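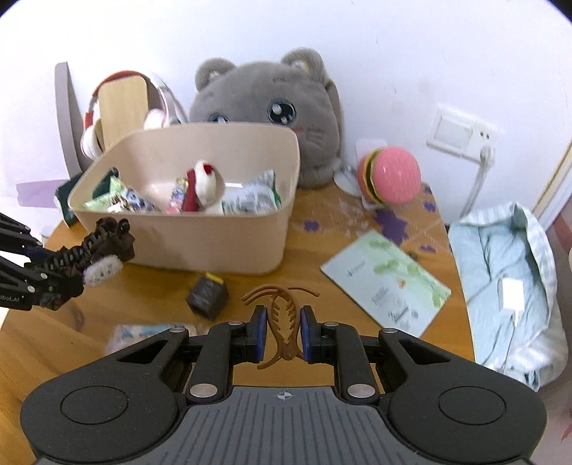 Zorkdale's hand-held grippers are out, and I got to play with a pair

If you've been waiting for a cheaper way to teach a robot to tidy up, Zorkdale started taking orders in May for its two-handed gripper kit, and I've had one at my place in Ekcombe since the first boxes went out. It's $267 for the pair, which made me check the page twice!

The idea will be familiar if you follow this stuff. You hold a gripper in each hand, do a chore the way you normally would, and the recording goes off to train an arm later. I picked the job I hate most, sorting the junk on my table: hair clips, snack packets, a little white plush, all of it in and around one beige bin. A brown claw clip between the blue finger pads is a tougher grab than you'd think (all those curved teeth), and I fumbled it plenty before I learned to come at it slowly.

What I like: the jaws feel smooth, and setup took me 20 minutes, including the time I spent hunting for a charger. What I don't like so much is the weight. My wrists were done well before the battery was, and Zorkdale says that one lasts 8 hours. The manual is also pretty thin on how to pair the left and right units, so I ended up on the Tuvdale forum, where somebody had already posted the steps.

Orders placed now ship in 2 weeks, according to the store page. Spare finger pads are sold separately through Thaweesak, and I'd grab a set while you're at it. I'm keeping mine through the summer and trying laundry next.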